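Home | Food | Home Life | Makers | Back Issues | Subscribe

The Table Stays Clear

By Genalyn Abella

February 17, 2021

14 shares | 6 comments

I own one good table. I've owned plenty of bad ones, including a card table with a leg that folded whenever it felt like it (usually during soup), and for years I treated every flat surface in my life as a place to put mail. Then I spent a winter learning to keep one table clear, and I have become a bore on the subject. My sister has asked me to stop bringing it up on the phone. So I'm bringing it up here!

It started with my neighbor Mrs. Dela Peña, who cooks for more people than I've ever had in my house at once and does it all on a kitchen table smaller than mine. I went over to borrow a roasting pan and found her wiping down the top between one job and the next, the way other people wash their hands. Dough, wipe. Onions, wipe. Coffee with me, wipe. I asked where she kept all her stuff and she looked at me as if I'd asked where she kept her feet. It was in the cupboards. It came out when she needed it and it went back.

I went home and looked at my own table, which had on it a lamp, a sewing box, two phone books and a bag of potting soil. I couldn't have rolled out a pie crust on it for money.

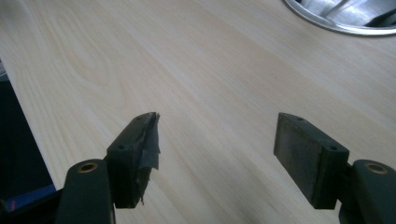
A bowl is my exception to the rule, and I'll defend it. I tried the strict version first, with nothing at all left out, and I lasted less than a week before I missed having somewhere to toss the lemons. What I've settled on is one round, shiny steel piece pushed out toward a corner, with all that pale wood left open for whatever I'm doing next. Steel is good for this. It doesn't stain, it doesn't sulk if you bang it, and when I need to mix something in it I don't have to dig under the sink. The rule is that it gets no friends. One bowl on the table is a bowl, but a bowl and a pepper mill is the beginning of a pile, and I know how my piles end.

The table itself came from a shop called Nemero, a long narrow place two towns over that sells secondhand furniture and, for some reason, excellent pickles. They wanted $300 for it. I had never paid that for a table and I walked around the block before I went back in. What got me was the color. Everything I'd grown up with was dark, the kind of brown that shows every crumb and eats the light in the room, and I had my heart set on something pale. Cream, oatmeal, somewhere in there. On a gray afternoon a pale top does half the work of a lamp, and I'd put the lamp away by then anyway.

I'm also very fond of wood grain, and I know how that sounds. When a table is covered you never see it. Once mine was clear I started noticing the long streaks and the places where they bend around a knot, and I'd be standing there with a cloth in my hand, following one line along like a person with no job. I knead with the grain now. It makes no difference to the bread.
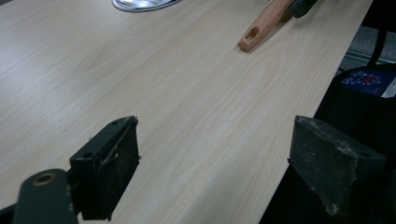

The cleaning part is easier than people think, and I say this as someone who once bought a whole kit. I had a spray called Undex and a tin of wax called Foltar, over 20 dollars for the pair, and I used them faithfully until Mrs. Dela Peña came by, sniffed, and asked what had died. These days it's a soft cloth wrung out well, a drop of dish soap if there's grease, and a dry towel right behind it. I go the same direction as the grain and finish with the edges, where flour likes to hide. If something sticky has set, I lay the damp cloth over it and go do something else for a few minutes. Scrubbing is how I ruined the card table, or at least how I ruined the top of it. The leg was its own problem.

I do this every night after the dishes, last thing before the lights. Some nights there's nothing to wipe and I wipe anyway. My husband, who thought the whole business was a phase, has started moving his newspaper before I get there. He puts it on the chair, so now we're having a talk about the chair.

The mail is still an issue. I tried a basket by the door and it filled up by May, and then the floor beside the basket filled up too. If you have a system that works for mail, please write to me. I'll read your letter at the table and then, I suppose, I'll have to find somewhere to put it.

Share this story | 6 comments | Print

Contact us | Letters to the editor | Copyright 2021, all rights reserved | Back to top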